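Is the Tuvex practice kit worth it before we buy real arms?

Asked in Robotics at Home and School, by copperkettle

I help run an after-school robot club in Brirkbridge and we've had the trial of the Tuvex simulator kit since September. It's the one with two arms, a tabletop and a box of everyday props, all on screen, and you steer the arms with a pair of handheld controllers. I am completely smitten with it, which is partly why I'm asking strangers before I spend the club's money!

The children are 11 to 14. There are 16 of them and two laptops, so turns are short. What they love best is switching to the wrist camera and trying to drive by that alone. It's much harder than the room view, and you get a lot of this: 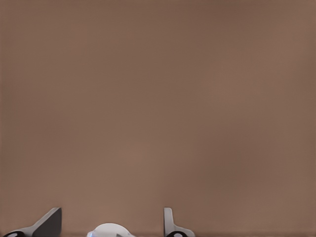
Wrist view with the gripper open and only plain brown in front of it.

Whoever has the controllers goes quiet at that point and everybody else starts shouting directions. I think it's brilliant practice, but one of our parents (an engineer, so I do listen) says a simulator teaches bad habits and we should save up for one real Grirus arm instead. The full Tuvex licence is £67 a term for a club.

What I'd like to know:

Does the skill carry over when they get their hands on a real arm?
Is the wrist camera always that close and bare, or have I got a setting wrong?
Are the extra prop packs any good? The trial only comes with the basic one.

We're on the ordinary school laptops, nothing fancy, and it runs fine as long as the shadows are turned down.

Reply from marshlander

We've had the full licence for 6 terms and I'd buy it again tomorrow. Taking your points in a muddled order --

Your wrist camera is probably fine. It sits low and looks out past the fingers, so if the arm is parked close to a surface you get a screenful of whatever colour that surface is. Go into Arm Setup, then Start Pose, and raise the height a couple of notches. You'll see far more of the table at the beginning of a turn and the little ones won't get so lost. We leave it low for the older group because they enjoy the hunt.

On the prop packs, get the bins and balls one first. It looks like nothing in the list and it's the one ours ask for every time. Rounded plastic bins in different colours, a tennis ball, and you make up the job yourselves: ball out of one bin and into the other, or bin moved without the ball touching the sides. The walls of the bins slope inwards, so a ball lying close to one side takes a proper bit of thought.
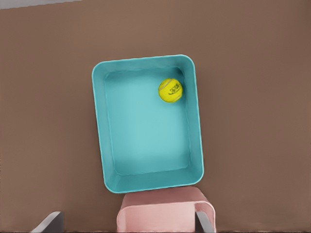
We had one pair who spent a whole session arguing over whether to come straight down on the ball or nudge it away from the wall first, and they were both right on different goes. I could have listened to them all evening. The kitchen pack is prettier but the cutlery is fiddly, and I'd leave that until they've had a term on the balls.

As for carrying over, my lot had an afternoon on a real pair of arms at the college. Steering came across very well. They knew which way to turn a wrist without thinking. Gripping didn't, because you get no feel for squeezing on the screen, and a paper cup was flattened within a minute. So your engineer has a point, but I wouldn't call it bad habits. It's a gap, and they closed it quickly.

One grumble is the manual. It's plainly been written for people who already know the kit, and the page on saving a layout is wrong. You have to press Keep before Save or it forgets your bins.

Reply from oddsocks2

get the real arm. simulators are ok but kids want to see a thing move

Reply from pennywhistle

I went the other way from the first reply and started with a real arm, then added Tuvex later, so perhaps I can help with the comparison.

A real Grirus is lovely and the children were thrilled, but with one arm and a big group most of them were watching. With Tuvex everybody gets a go, and resetting after a muddle is one button. If you've 16 children I'd start with the licence and put the arm on next year's list.

A game you might like, if the wrist view is already popular: put one prop well off to the side, start with the gripper open, and let the driver use nothing but the wrist camera. They're allowed to ask the group for one hint.

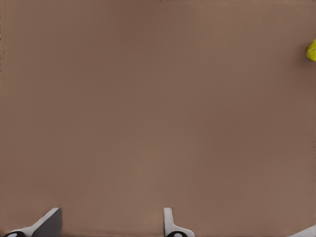 Left arm's wrist view, with a bit of yellow showing at the far right.

The good ones learn to stop as soon as a scrap of colour shows up at the side, and turn towards it slowly. The fast ones sail straight past and have to start searching again, to loud cheers. We score it by time, with a penalty for every hint.

Do look at the Tomić stand as well if you do end up buying an arm. It clamps to a school desk without drilling, and ours comes off again in time for the cleaners at half past five.

Follow-up from copperkettle

Thank you all, this is so useful. I raised the start height and it's made a huge difference for the younger ones. Going for the licence plus bins and balls, and I've told our engineer about the paper cup -- he was very pleased. Does anyone know if the prop packs have to be bought again each term, or do they stay with the account?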